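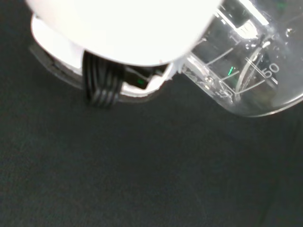

Plernon Glass Beakers, Set of Four: Review After a Few Months
Posted 14 June 2011 by Zeeshan Mughal

I bought the Plernon set in February to replace the beakers I had been using for dye work. The old ones were a mix of sizes from different makers, and two of them had chips in the rim. I mix powdered dyes for wool and cotton in a back room with one sink and one outlet, so what I need from a beaker is simple. It has to be clear enough to read, it has to pour without running down the side, and it has to stand up to hot water and a lot of washing.

The set comes with four sizes: 100, 250, 600 and 1000 ml. All four are the low, wide kind with a spout. There is no lid and no handle. They arrived in a divided carton with a folded sheet of paper between each one, and none were broken.

Clarity

The glass is clear and has no tint that I can find. This matters more to me than it would to most people. My older beakers had a slight green cast, and I was always second-guessing pale yellows. With the Plernon I can hold a sample up to the window and trust what I see. After months of use there is some light scratching inside the 600, from a metal spoon I should not have used. The others still look close to new.

Pouring

The spout on the 250 is very good. It makes a thin, steady stream and stops cleanly when you tip it back. The 600 is nearly as good. The 1000 is the weak one. If it is more than three-quarters full, the first bit tends to run down the outside, and I now wipe it every time I set it down. Pouring along a glass rod fixes this, but that takes two hands and the full beaker is heavy enough that I want both of them on it.

I asked Manju Joshi, who runs the class where I learned to dye, whether hers did the same. She has the Ilora beakers and says the big one drips too, only less.

Markings

The lines are white and printed on the outside. They are easy to read against anything dark, and hard to read when the beaker holds a milky mix or sits on a white counter. I put a dark towel behind it when I need to see the level.

As for accuracy, beakers are not measuring tools and the box says as much. I checked the 600 on a kitchen scale anyway. I filled it to the 400 line with cold tap water and got 408 grams. For dye stock I can live with that. If you are measuring for anything strict, get a graduated cylinder and use the beaker for mixing only.

The printing has held up on three of the four. On the 100, the bottom line has started to wear where my thumb goes.

Heat

I fill these straight from the kettle and have had no cracks. I do rinse them with warm tap water first in cold weather. The maker says they can go on a hot plate with a wire gauze, and I have done that with the 600 up to 2 times a week with no trouble. I have not put one over an open flame and don't plan to.

They get too hot to hold, of course. Kamran Cheema lent me a pair of Khokhar silicone finger grips and they work fine on the 250. On the 1000 my hand is too small to get a safe grip with them, so I let it cool.

Cleaning

The wide mouth is the best thing about this shape. I can get my whole hand into the 1000 and a sponge into the 600. The 100 needs a bottle brush. Most dye rinses out with plain water and dish soap. A strong turquoise left a faint ring in the 250 that took an overnight soak in washing soda to shift. I have also run all of them through the dishwasher on the top rack. They came out with water spots but nothing worse.

Compared with the others

Before buying I borrowed a Dradar 600 for a week. The wall felt thicker and I would guess it takes knocks better, but the spout was shallow and I made a mess with it. The Ilora is a nicer beaker all around — finer rim, sharper printing — and costs more than I wanted to spend on something that will have blue fingerprints on it.

What I would change

A better spout on the large size. A matte patch for writing on, too. The 250 and up have one, but it is small, and pencil wipes off it as soon as it gets damp. I use masking tape.

I would also like to be able to buy the sizes one at a time. I use the 250 and the 600 every time I work, and the 100 hardly ever.

Would I buy it again? Yes, for the two middle sizes. If you already have a good large beaker or a pitcher that pours well, keep it and see if you can split a set with someone.

Comments (2)

Sidra Jadoon: Try a very thin smear of petroleum jelly just under the spout on the 1000. It stopped the dribbling on mine. You have to put it back on after each wash.

Rukhsana Farooqui: Do you know if the 600 fits inside a standard saucepan for a water bath? Mine is fairly narrow and I don't want to order the whole set and find out it won't go in.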